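3.2 Household storage and the habit of returning things

The households in Clorkden were asked to keep a short diary of every small object they had to look for. We did not define "small object" in advance, and the participants understood it in their own way: keys, scissors, chargers, tape, medicine, and in one home almost only pencils. The diaries gave us more than 400 entries. Entries which were not readable, or which described a lost pet, were removed before the coding.

Following Pisharody, we separate closed storage (drawers, cupboards, boxes with a lid) from open storage (shelves, trays, baskets). The first group hides its content and asks the user to remember it. The second group shows at least a part of the content, but it also collects objects which do not belong there. Open containers with perforated walls, such as the plastic basket in Figure 4, were counted as open storage even when they stood inside a cupboard.
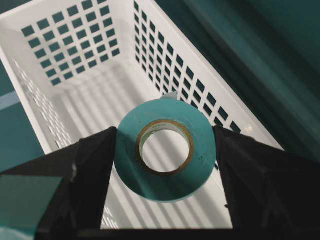

Figure 4. White plastic storage basket with perforated walls, and a roll of teal tape.

The coding was done by two persons independently. They disagreed mostly on objects which have no fixed place at home -- string, batteries, spare buttons -- and these cases were discussed until one code was accepted. In 7 households the diary was kept by more than one adult, and there we treated the household as one unit. This decision makes the sample smaller, but the members of one home often wrote down the same search twice, with different opinions on who was guilty.

Searches in closed storage were written down less often, but they were described as longer and more annoying. Several participants opened the same drawer again after 10 minutes, as if the content could change. In open storage the object was usually found at the first or second place. A similar difference was observed in the Milutel survey of shared flats, although there the residents did not choose the furniture by themselves. We come back to this point in Section 4, where the role of labels is considered.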